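Moving week, part whatever

Back online. Sort of. Router is balanced on a box marked KITCHEN and the kitchen is still mostly in boxes too.

So we left the place on Vallitz and we're now 16 minutes further from everything, except the bakery – which is right downstairs and is going to ruin me.

The move itself

Went with Fankhauser for the truck. Quote was 1,409, final bill was the same, no complaints. They showed up at 7 in the morning and I was still taping. Four flights down, two up. The couch did not want to go round the second landing. Took the legs off. Lost one of the bolts, obviously.

Everything I said I'd sort before packing I did not sort. I now own 17 mugs in a new apartment. Also a drawer of chargers for phones I dont have anymore.

What I'd do diffrently

Label the sides of boxes, the tops are useless once they're stacked. Pack sheets last. Keep the scissors in your pocket, seriously, I bought a second pair at 10 at night.

And baskets. Bags rip, boxes go soggy, a basket you just pick up and put down again and it already looks like it lives there. Wicker ones especially. I want more of them for the hall.

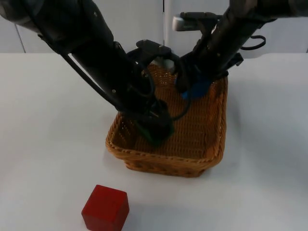
Still to do

Curtains. Call Plustum about the internet, it drops every evening. Find the bolt. Hang the big mirror – waiting on a drill. Change my adress with the bank, the dentist, the library.

More when I find the desk chair.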